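Subject: Re: [flunddale-tracks] Tyre pressures and the Otbridge trip

Hi all,

I've pasted the relevant part of Abdul-Rahman's message and answered underneath, as a few people asked me off-list for the same information.

> From: Abdul-Rahman Essien
>
> I've got the new tyres on and did a loop out past the quarry on Sunday to see how they felt. All-terrains, light truck construction, one size up from what the wagon came with. On the bitumen they're noisier than the old ones but I can live with that. On the gravel I thought the car was skating around more than it used to, especially on the corrugations before the second grid.
>
> I left them at what the tyre shop put in. Jolene told me at the last meeting that I should be letting air out as soon as the bitumen stops, and my brother-in-law says that's only for sand and I'll wreck the sidewalls on rock. Who's right?
>
> Also, is it worth carrying a second spare for Otbridge, or is one plus a plug kit enough? I'd prefer not to put another wheel on the roof.
>
> Last thing. There's a vibration at highway speed that wasn't there before. The shop says it's the tread pattern and it'll settle down.

Jolene is right. Your brother-in-law is half right about the rock, and I'll come to that.

What the tyre shop puts in is a highway pressure, and shops tend to go a bit high on light truck tyres. The carcass is stiffer than the passenger tyres you had before, so at the same pressure it gives less over small bumps. On corrugations the wheel spends more time off the ground, and that's the skating you felt. Your shocks cop it as well. If you run a long corrugated road on hard tyres, the oil in the shocks heats up and they stop doing much, and then the car gets worse as the day goes on. People blame the shocks for that when the tyres are half the problem.

I won't give you one number that suits everyone, because the weight of the vehicle matters so much. Start from the cold pressure you use on the highway with the same load in the back. For graded gravel, come down by a quarter and see how it feels. If it's corrugated, come down a little more and slow down. For sand you go a lot lower again, but there's no soft sand on the way to Otbridge this time of year unless the river crossing has been cut up, so don't plan around it.

The other half of this is speed. A tyre with less air flexes more and gets hotter. If you drop the pressure and keep driving at highway speed you can cook it. I keep to 64 km/h or under on gravel with the tyres down, mostly because that's where my own wagon settles, and I pump up again before I go back on the bitumen. Pump up before the bitumen, please, and not at the first servo after it. Last November we had two people try to limp in to the servo and one of them lost a tyre doing it.

On the rock: a soft sidewall bulges out further, so there's more of it to catch on a sharp edge. That part of what your brother-in-law says is fair. But a softer tread will wrap over a stone that would punch through a hard one. On the Otbridge track the rock is mostly loose and underneath you. It's only at the two creek exits that it sticks up beside the wheel tracks. Take those slowly, pick where you put the wheels, and have someone out of the car watching if you're not sure. I'd leave the pressure where you had it for the gravel.

About the second spare. For Otbridge I take one full-size spare and a plug kit, and I check before leaving that the plugs haven't gone hard. We travel in a group, and at least three of us are on the same stud pattern as your wagon, so there's usually a wheel to borrow. If you were going out alone past the Vorkov boundary fence I'd tell you to take two. A wheel on the roof rack is a lot of weight in a bad place and you'll feel it on every side slope, so I agree with leaving it at home.

Do check the spare you have. You said the new tyres are one size up. Did the shop do the spare as well? If it's the old size, you can get home on it at the front for a short distance in two-wheel drive, but you don't want to be locked in four-wheel drive with an odd one on the back. Also check it fits in its carrier under the tray without rubbing. Naa's didn't, and she only found out when the sidewall was worn through to the cord.

The vibration is not the tread pattern. Tread makes a hum that changes with speed. A shake through the wheel at one particular speed is balance, or a bent rim, or a wheel that isn't seated square on the hub. Take it back and ask for a rebalance. While it's off, have a look at the hub face yourself. If there's rust or dried mud on it, clean it with a wire brush before the wheel goes back on. Then check the nuts again after the first 20 or 30 km. They should do that last part anyway but they often leave it to you.

If it has been balanced properly and still shakes, look at the steering damper and the panhard rod bushes. Bigger tyres show up wear in those that the old ones were hiding. Rattana had exactly that and went through two sets of wheel weights before anyone put a bar on the bushes.

Some things for everyone coming, seeing I'm writing anyway.

**Gauges.** Bring your own and use the same one all day. It doesn't matter much if it reads a bit off as long as it's always off by the same amount. The gauge at the Flunddale servo is not to be trusted. Ohemaa checked it against hers and it was 9 psi out.

**Compressors.** We've got three good ones in the group. If you have a small one that plugs into the lighter socket, it'll do the job but it'll be slow on a bigger tyre and it needs a rest between wheels. Run the engine while you're using it. If you don't own a compressor, say so on the list before the trip and we'll pair you up with somebody who does.

**Valve caps.** Put them back on. I know. But grit in a valve core is the most common slow leak we see, and it always turns up at camp the next morning.

**Loads.** Heavy things low and forward of the back axle if you can manage it. Water is the worst offender. A full drum hard up against the tailgate will make the front go light on exactly the sort of surface we're talking about, and no tyre pressure will fix it.

**Food and rubbish.** Lunch is bring your own and there are no bins past the turnoff, so everything goes home with you, wrappers and boxes included. Flatten what you can and keep a bag in the back for it. Jolene will have the urn on at the shed before we leave and there'll be something to share on the table there.

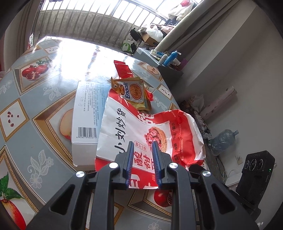
**Radios.** We'll be on the usual channel. If you haven't got a handheld or a fixed set, let Rattana know and she'll lend you one for the day. Please charge it the night before and give it back at the end. Leave a decent gap on the gravel. The dust hangs in the cutting and you won't see the brake lights in front of you, so call it on the radio if you stop.

**Order of travel.** Naa will lead and I'll be at the back. Anyone new to the track goes in the middle somewhere. If the car behind you drops out of sight at a turn, wait at the turn until they've seen you. That's how we've always done it and it works as long as everyone does it.

**Fuel.** Fill up at Flunddale. Expect to use more than you would on the highway, and more again with the tyres down. There's nothing at Otbridge itself any more.

We meet at the shed at 7.30 am and want to be rolling by eight. The first stop is the pull-off just past the end of the bitumen, where everybody airs down together. Allow a bit of time there, as it takes longer than you think when people are talking.

Abdul-Rahman, if you want to bring the wagon over one evening before the trip I'm happy to go for a drive in it and let the tyres down in stages so you can feel the difference. I've got a jack here as well, and we could check those bushes at the same time. Ring first, as I'm out in the back shed most nights and don't hear the door.

One question back to the list: does anyone know whether the second grid has been fixed? The left-hand rail was loose when I last went over it, and I'd like to warn people with trailers if it's still like that.

Cheers,
Greg

--
flunddale-tracks mailing list
Replies go to the whole list. To leave, send a message with "unsubscribe" in the subject line.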